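Hilltop settlement at Quintela given protected status

Godville, 26/10/2018

The Iron Age settlement at Quintela has been entered on the regional register of protected monuments. The decision covers the hilltop, the terraces on its southern side and the old track that leads down to the river. It brings to an end a process that the Fuleck Foundation began in 2000, when the first trial trenches were opened beside the chapel wall.

Protected status means that no building, quarrying, deep ploughing or tree planting can take place inside the boundary without written consent. Grazing can continue as before. Public footpaths stay open, and there are no plans to charge for entry to the hill.

The site

Quintela stands on a granite spur with steep slopes on the north and east. On the other two sides the people who lived there built a stone rampart, which has now been traced for 336 metres. It survives to chest height near the south gate and is much lower elsewhere, where stone was taken in later centuries for field walls and barns.

Inside the rampart are the footings of round houses, most of them with a small porch or forecourt. The houses are set in groups around shared yards. Between the groups run narrow paved lanes, some with covered drains. One of the drains still carries water in a wet winter.

Later buildings with straight walls and square corners overlie some of the round houses. They show that people went on living on the hill after the area came under Roman rule. Coins, roof tile and pieces of wine jar have been found in these buildings, but the everyday pottery hardly changed at all. Carolina Falcão, director of excavations at Quintela, believes this is the most useful thing the site has to tell us.

"If you only had the walls, you would think that everything was different after the conquest," she said. "Then you look at the cooking pots and they are the same pots. The clay comes from the same bank by the river. People changed the shape of the house and went on making supper in the way they always had."

How the decision was reached

The application was made up of 3 parts: a full plan of the remains, a report on their condition and a statement of why the place matters. The plan took longest. The upper part of the hill was under gorse and broom for many years, and earlier drawings did not agree with one another on the line of the rampart or the position of the west gate.

A new ground survey was carried out by Viken Surveys under Aino Hirvonen. Her team walked the hill after the scrub had been cut back and recorded each length of wall that could be seen above the turf. They also used a magnetometer on the terraces, where nothing shows on the surface. The results suggest at least one row of hearths or ovens outside the rampart, on ground that had always been thought of as fields.

The boundary in the application was redrawn to take in the terraces as a result. An earlier version had followed the outer face of the rampart and left them out.

"The terraces are the part I would have worried about most," Aino Hirvonen said. "They are flat, they face south and a tractor can reach them. The top of the hill more or less looks after itself."

The register inspectors visited in June and walked the whole boundary with the landowners. They asked for two changes. The first was a wider margin along the river track, so that the paved section at the bottom is fully included. The second was a written plan for managing trees on the east slope, where roots have begun to lift the lower courses of the rampart. Both changes were agreed before the final papers were sent in.

Looking after the walls

The condition report lists the places where work is needed soonest. The south gate is at the head of the list. The western side of its passage leans outwards, and rainwater collects behind it. The stones will be recorded, taken down as far as the sound courses and rebuilt dry, with no mortar. Mortar was used in an earlier repair to the same wall and has done harm by holding the water in.

Sérgio Nogueira, the mason in charge, has already rebuilt a trial section near the chapel. It has been left through a winter to see how it settles. He intends to use only stone that has fallen from the wall itself, and where there is a shortage the rebuilt part will be kept lower. A thin line of slate will mark the point at which original work stops and repair begins.

On the east slope, young oaks growing directly on the rampart will be cut at ground level and the stumps left in place to rot. Pulling them out would bring the wall down with them. Older trees standing clear of the stonework will be kept.

The exposed floors of the round houses are another matter. Several have been open to the weather since they were dug, and the clay surfaces have suffered. They will be covered with a sheet of breathable cloth and a layer of clean sand, then turfed. Visitors will see the outline of the walls but no longer the floors inside. One house, the large one beside the upper lane, will stay open under the existing timber shelter.

Finds and records

Finds from Quintela are held in the store at Godville Museum and will remain there. The collection includes pottery, loom weights, querns, iron tools, glass beads and a small amount of bronze, including a brooch with a ring-shaped foot that was found under the threshold of a house.

Inês Baptista, keeper of archaeology at the museum, is preparing the catalogue for publication. The older records are on paper and were made by different hands over many seasons, so the first task has been to match the numbers on the bags to the numbers in the site notebooks. Where they cannot be matched, the catalogue will say so.

Part of the pottery is being studied by Duyên Khúc, who is looking at burnt food on the inside of cooking vessels. Early results point to millet and acorn as well as barley. She is also comparing vessels from the round houses with those from the later buildings, to see whether what was cooked changed or stayed the same. Her report will appear as a chapter in the catalogue.

The paper archive can be consulted at the museum by appointment. Scans of the survey plans will be placed on the foundation's website once the final drawings have been checked.

Visiting Quintela

The hill is open all year. The easiest approach is from the chapel, where there is a small parking area and a gate that should be kept closed for the sake of the sheep. The path is uneven and can be slippery after rain, so stout shoes are advised. Dogs must be kept on a lead inside the rampart.

While work is under way at the south gate, that entrance will be closed and walkers should use the west gate, which is signposted from the upper lane. The river track is not affected. New information boards will be put up at the chapel and beside the timber shelter, and will replace the ones there at present, which show the old line of the boundary.

School groups are welcome and can combine the walk with a session at the museum. Bookings are taken by the museum's front desk – groups should allow a full morning for the hill alone.

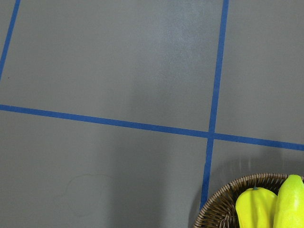

Notes for editors

The Fuleck Foundation supports the study and care of early settlements in the Godville district. It owns no land at Quintela and works there by agreement with the landowners.

Carolina Falcão and Inês Baptista are available for interview. Requests should be made through the foundation's press office, which can also supply a copy of the survey plan and a map showing the protected boundary.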